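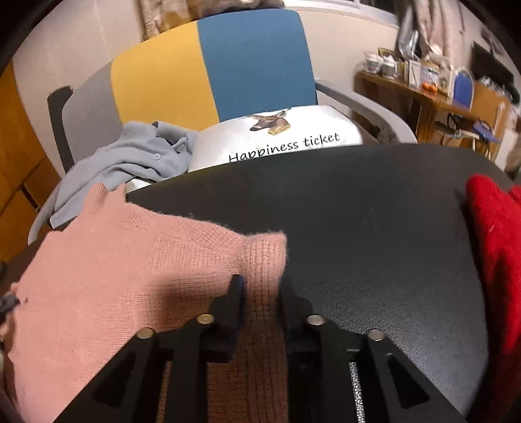 Plusthorpe, September

Home Places Walks Maps Contact

The Povard Ridge Path is a walking route in the hills north of the village of Plusthorpe. It begins at the old chapel gate, climbs to the open moor and goes down on the other side to the lake called Nillau Water. The path is used mostly by hill walkers and by farmers who bring sheep to the summer grazing.

Route

From the chapel the path follows a walled lane for the first mile, passing 2 stone barns. After the second barn the lane becomes a grass track and the climb is steeper. At the sheepfold the way divides. The left branch goes to the peat cuttings and ends there, and the right branch continues to the ridge. The highest point is at 1000 feet and is marked by a low cairn. In clear weather the coast can be seen to the west.

The descent to Nillau Water is on loose stone and is slippery after rain. Near the shore the path crosses a stream by a footbridge of 117 planks, which was put there after a flood carried away the stepping stones. The older stones are still visible when the water is low.

Name

The word Povard is thought to come from a local name for a summer pasture. Older maps write it as Povert or Pow Ward, and the second form is still heard among the farms on the east side – mostly from older people.

History

Before the valley road was built, the path was the usual way to the market in Plusthorpe. Cattle, wool and butter were carried over it. At the lake end stand the ruins of Lemma, a small farm with a dwelling house, a byre and a walled garden. The last family left it after several hard winters, and the roof was removed later for its slates. The garden wall is nearly complete, and a pear tree grows inside it.

Access

The path is open all the year, but dogs must be on a lead during lambing. There is space for a few cars beside the chapel. A bus stops in Plusthorpe every day except Sunday. No shop or shelter is found on the route – walkers should carry water and warm clothing.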